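Good morning. These notes follow the order of the talk and may be read aloud or adapted as the presenter sees fit. The session is scheduled for Tuesday and should be kept to 72 minutes, including time for questions. Copies of the one-page summary should be on the chairs before the doors open.

Opening remarks

Welcome the attendees on behalf of the Florkville Housing Office. Explain that the talk belongs to the small-home series and that it deals with one subject only: the order of a shared kitchen in which cooking, storage and the unpacking of purchases all take place within a few steps of one another. Other rooms are covered in the sessions on sleeping and laundry areas.

State the position of the office plainly. A small kitchen can serve a household well for many years. The difficulty most residents report to us concerns surfaces. A table is used to receive the shopping, to hold the cooker, to store the bottles and to prepare the meal, and these four uses compete for the same space several times a day.

The office sent its kitchen questionnaire to 200 households in Florkville and Brurmont. Read out the first question, "Where do you put a bag down when you come home?", and pause for a show of hands. The most frequent written answer was "next to the stove."

Part one: what gathers on a surface

Ask the audience to consider three kinds of belongings. The first is what is used at every meal, such as chopsticks, bowls and a pot. The second is what is used at some meals, including most bottles of seasoning. The third is what has only arrived — packaging, snacks, household goods meant for another room. Suggest that they look for all three kinds in the pictures, and allow a full minute of quiet before continuing.
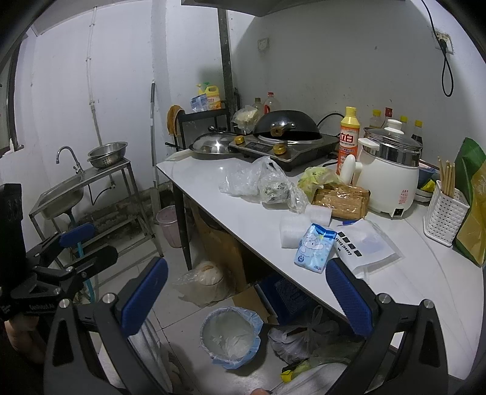 Socks and tissues share a table with the cooking pot. 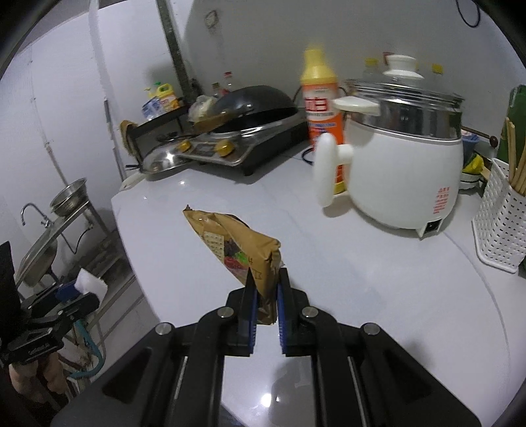
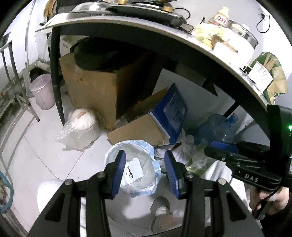
Part two: the order of work

The office recommends that residents begin with the third kind. Items that belong in another room should leave the kitchen before anything is wiped, stacked or rearranged. Clothing goes to the bedroom. Paper goods go to the cupboard or shelf where the household keeps its supply. Empty wrapping is flattened and taken out the same day.

Open food comes next. Snacks should be closed with a clip and kept together in one container, away from the burner. Remind the audience that thin plastic bags should never rest on or beside a cooking appliance, even when the appliance is switched off. Please read this sentence twice. It is the one point in the talk that concerns safety, and it should not be hurried.

Cleaning products are then separated from seasonings. Many of these bottles are similar in height and have caps of the same color, and a person cooking in a hurry reaches for a shape before reading a label. The office advises a different shelf for each group. Where there is only one shelf, a tray or a low divider will do.

Part three: the space underneath

Presenters have sometimes passed over this part to save time. It should be given its full share. The floor beneath a table or counter is useful storage, but cardboard left there tends to become permanent. Residents in the Brurmont building were asked to keep only closed boxes under their tables and to write the contents on the side facing out. Loose bags were moved to hooks. The building manager's report, received in November, noted that floors were being mopped more often.

If a resident asks about buying racks or bins, the answer is that the office does not recommend any purchase until the first sorting is complete. For those who do need shelving, the Rätsep workshop lends sample units for 5 days at no charge. The form is on the back of the summary sheet. The presenter should not quote prices.

Discussion

Invite the audience to work in pairs. Each person draws the kitchen at home from memory, marks the place where cooking is done, and marks the place where bags are set down. Ask how many steps lie between the two marks. Where the marks are the same, the pair should propose another landing place for the bags, such as a stool by the door or one end of a bench. Drawings are not collected.

Questions on leaking pipes, sockets and fixed appliances fall outside this session and should be sent to the repairs desk. Questions on sharing a kitchen between two households may be answered briefly, with a reference to the Getano guide, of which 3000 copies have been printed. A box of them will be at the registration table.

Before closing, announce the date of the next session from the printed schedule, thank the hosts for the use of the room, and ask attendees to return their pencils at the door.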